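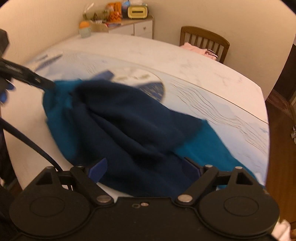

How many tries at the same garment do you want from each person? Up to 25 for now, and then move on to a different garment, even if the earlier ones came out badly.

That was the question most of you sent in after the last round, so I'm answering it on the list. The rest of this is for the people folding tops in March.

We need examples of one long-sleeved top being laid out and folded on a table. The first 8 examples from each person go to Skurnen for checking before you carry on. Begin each one with the top lying differently from the time before. If it always starts flat with the neck facing away from you, the system learns that one starting point and very little else.
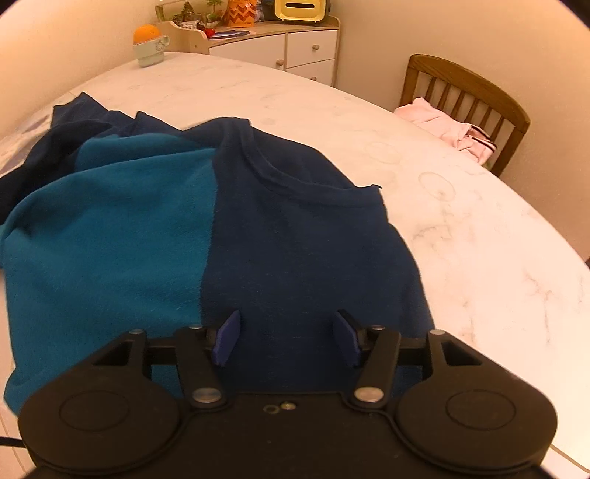 Two-tone top, fingers over the navy side, just below the neckline.

Plain tops are fine too, but send two-coloured ones if you have them. When the sleeve is a different colour from the body it is much easier to check afterwards which layer was picked up. Please write the colours in the notes column, and "top" will do for the type.

On speed: fold as you would at home, but let the fingers close fully before you lift. Several of the Rultura examples had to be dropped over this.
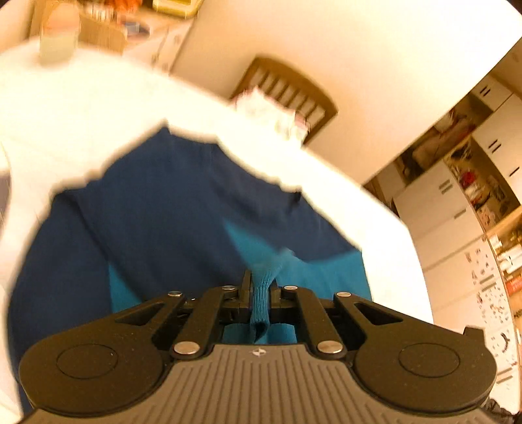 If you lose your grip, pick the cloth up again and keep recording. A dropped sleeve that gets picked up again is useful to us, and we have far too few of them. Stop only if the garment ends up on the floor. Mark the example "floor" and start a new one.

Leave the upload folder names alone. The script at Pundarent reads them as they are, and anything renamed gets skipped without a warning.

On Mar, 16:40, Kobe Verbruggen wrote:
> Can I count an example as finished if the sleeves
> are in but the body hasn't been folded over yet?
> I have 2 like that and would prefer not to redo
> them. Also, is the Van Acker sheet still the one
> to fill in?

Kobe, send them, marked "part". They can be used for the sleeve step and won't count towards your total. The Van Acker sheet is still the right one. Use the second tab.

The target for all of us together is 2000 examples, and partial ones are counted separately. 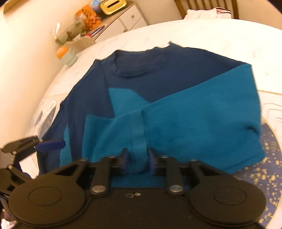

Kobe has since asked whether the sleeves have to go in the same order every time, as he tends to start with the right one. They don't. Mix them, and don't keep a pattern going.

Questions to the list please, so the answers stay in the archive.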